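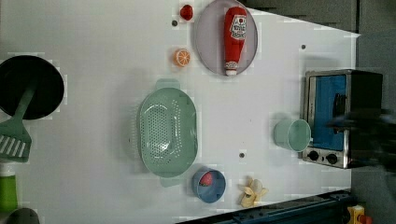 Griravcombe Kitchen Table Set

For recording demonstrations with a tabletop arm

Overview

The Kitchen Table Set is a white tabletop with a box of toy kitchen items, sold together for groups that are gathering demonstrations for a manipulation policy. It comes with a task list, a set of layout sheets and the Zavo recording software. The arm is not included. Most customers already have one, and the table has been drilled so that common mounting rails can go along one long edge.

Toy items were chosen because they are light, cheap to replace and safe to drop. An arm that closes too early on a toy tomato does no harm to itself or to the tomato. The shapes are close enough to the household versions that grasp height and approach angle still have to be learned properly.

What is in the box

Tabletop, white, with threaded holes for fixing rails and fences
Cookware: frying pan, mint-green colander, mint-green slotted spatula
Tableware: round plate, small blue bowl, mint-green cup
Food: tomato, orange slice, strawberry, peeled banana
Bottles: ketchup, plus one green bottle with a white cap
Toy toaster oven with two control knobs
Layout sheets and printed task cards
Zavo licence for one recording station

Items may change colour between batches. If you need a batch to match one you already have, say so when ordering and we will check the stock before sending.

Tasks

The task cards cover 90 short tasks, each written as a single instruction. The wording on the card is the wording stored with the recording, so please do not let operators rephrase it. Some of the ones customers start with:

Put the strawberry in the blue bowl
Take the ketchup bottle off the plate
Move the orange slice to the plate
Stand the cup upright
Put the banana in the colander
Lift the spatula out of the pan

"Stand the cup upright" is the hardest of these for new operators. Leave it until the second session.

Layouts

A policy trained on one tidy arrangement will learn the arrangement. The layout sheets give 108 starting positions, including ones with items lying on top of each other, bottles on their sides and cookware close to the table edge. Zavo shows the next layout when an episode is saved. Items do not have to be placed exactly. A few centimetres either way is fine and helps the data.

Leave items in view that have no part in the task. The task cards assume a busy table.

Recording

1. Fix the arm rail to the table and run the Zavo camera check. The overhead view should take in the working area of the table.
2. Choose a task card and set out the layout shown.
3. Start the episode. Wait for the tone before moving the arm.
4. Carry out the task by teleoperation at a steady pace. Small corrections can stay in.
5. Move the arm back to its rest position and stop the episode.
6. Mark the episode as success, failure or discard. Failures are kept in a separate folder and are worth having.

Discard is meant for faults such as a dropped camera feed or a hand left in view. A missed grasp is a failure.

Episodes are saved with joint positions, gripper state, all camera streams and the instruction text. Export is to plain folders or to the Wadero format.

Starter data

Each licence includes the starter recordings made on our own table by Demetrius Dvorak and the demonstration team. There are 3,880 episodes, covering 78 of the task cards. The remaining cards are held back so that you can use them for testing. The starter data was recorded with one type of arm, so expect to add your own episodes before the policy behaves well on different hardware.

Care

Wipe the table and toys with a damp cloth. Do not use solvent on the tabletop, as it leaves shiny patches that show up under overhead lights. Check the rail bolts at the start of each week. Replace any toy with a split seam, since grippers tend to catch on the edge.

Compatibility

Zavo runs on Linux. It supports up to four cameras and one or two arms per station. A second licence is needed for a second table. The Kalogeropoulos rail kit fits the tabletop without an adaptor; for other rails, send us the hole spacing first.

Ordering and spares

The set is sent out flat, with the toys packed separately. Spare food items are sold as one bag and cookware as another. The toaster oven can be ordered on its own.

For quotations, batch matching or questions about mounting, contact Valdis Butkienė in the Griravcombe sales office. Please give the make of your arm and the number of stations you plan to run.

Page last updated 11 June 2019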